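Magazine > Games > Long Reads

Filed under: Sandbox & Survival, Player Stories

The Long Way to Sorville

Two players, a shared world and a canal that took five years to dig. Our writer packed a boat and went along for the ride.

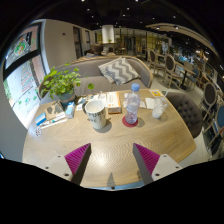
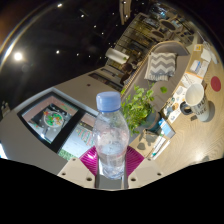

Words by Serpil Demirtaş

The first time I went to Sorville I drowned before I got there. I had taken the boat out of the harbor too fast, with my pockets full of bread and copper, and I went straight over the weir that Kadir Ertürk had warned me about in three separate messages. When I came back to life in the harbor bed, with nothing on me but a wool cap, he was already standing outside the window with a spare boat. He is used to this, I gather.

If you've never played Sterkeck, it is one of those big, slow, blocky worlds where you start with your bare hands and a patch of grass and end up, some months later, arguing with a friend about roof pitch. There are monsters, and there's a sort of ending if you go looking for it, but most of the people I know who still play it got to the ending once, shrugged, and went home to look after their turnips. I am very much in the turnip camp myself.

Kadir and his friend Gülizar Bilgin are in a camp of their own. They share a world they call Ustine, and in it they have dug a canal by hand, 3332 blocks of it, from a fishing harbor on the west coast to a hill town in the middle of nowhere in particular. No commands, no building mode, no pasting in a stretch they'd made somewhere else. They used shovels, and when the shovels broke they made more shovels, and when they ran out of iron they stopped and went mining for a few weeks and then came back and carried on from the last peg.

"It was only supposed to reach the beet farm," Gülizar told me, as we drifted along under a row of willows she had planted back when the whole thing was a ditch. The beet farm went by on the left a minute later. It's near the very beginning. We both looked at it politely.

Now, the thing to know about water in Sterkeck (and I'm sorry, I do have to talk about water for a bit) is that it doesn't behave the way a sensible person would like. A single source will run a little way over flat ground and then give up. Two sources beside each other will fill the gap between them, but only if there's something solid underneath, and only if nothing like a slab or a fence post has got in the way. So a canal isn't a matter of digging a trench and letting the sea in. You dig the trench, you line the bottom, and then you walk the whole length of it with buckets, laying still water in a sort of checkerboard and waiting for the gaps to close up. Miss one and you get a current. A current doesn't sound like much until it pushes your boat sideways into a wall every time you go past, which is what happened to Kadir for most of one winter before he found the bad spot, under a bridge, where he'd left a torch.

Then there's ice. The upper stretch runs through a cold patch of hills, and open water freezes there unless there is light close by. Gülizar's answer was lanterns, hung low on both banks, and she'll tell you without being asked that there are 2081 of them. I had wondered whether I'd find that excessive. We came around the bend at dusk, game dusk, with the snow coming down on the pines and the lanterns going up the hill ahead of us in two long curving lines, and I stopped paddling and just sat there like a lump. Gülizar didn't say anything either. She has a very good sense of when to be quiet on her own canal.

The locks are Kadir's department. Sterkeck doesn't have locks, of course, or it doesn't have anything it calls a lock, so what he has made is a stack of basins with sliding gates and a column of rising bubbles in the middle of each. You steer in, pull a lever on the wall, and the bubbles lift you to the next basin in a great clattering rush. The early ones were dreadful, he says. Boats popped out of the top and landed in the trees. One goat was involved and he'd prefer to leave it there. He rebuilt the whole flight after reading a guide by a player named Kiros Gebru, who had worked out that the gates should close a beat before the bubbles start, and he still has Kiros's diagram copied out onto a wall of signs in the pump house, arrows and all. I spent a good while in there. It's warm-looking and badly organized, with chests labeled things like "gates (old)" and "gates (older)," and it may be my favorite room in the world of Ustine.

Above the last lock you come out into Taşdemir, a reservoir they made by flooding a valley. I asked if there'd been anything in the valley before. There was a pause on the line, and then Kadir said there had been his first house. He moved the door and the bed and let the rest go under. On a clear day you can lean over the side of the boat and see the chimney, and there's a small stone marker on the shore where visitors are invited to leave a flower. I left a poppy. It was all I had after the business with the weir.

And then Sorville itself, which I'd been picturing as some sort of grand finish, and it's a market square with a well, a bakery, a crooked little inn and a lot of cats. The canal ends in a round basin right in the middle of town, with steps going down into it on every side. Nermin Şimşekoğlu, who joined the world in July and has been given charge of the inn, had put out a bed for me and a chest with soup in it. She's planning a branch line north to the mushroom island. Gülizar thinks it should go east. They had clearly been over this before, and they went over it again for my benefit, at length, with pegs.

I stayed until well past midnight, my time. I helped Nermin shift some sand and I was allowed to fill one length of the new stretch with buckets, under supervision, and I missed a spot, and Kadir came behind me and fixed it. My boat is still tied up in the basin. I've been told to mind the weir on the way back.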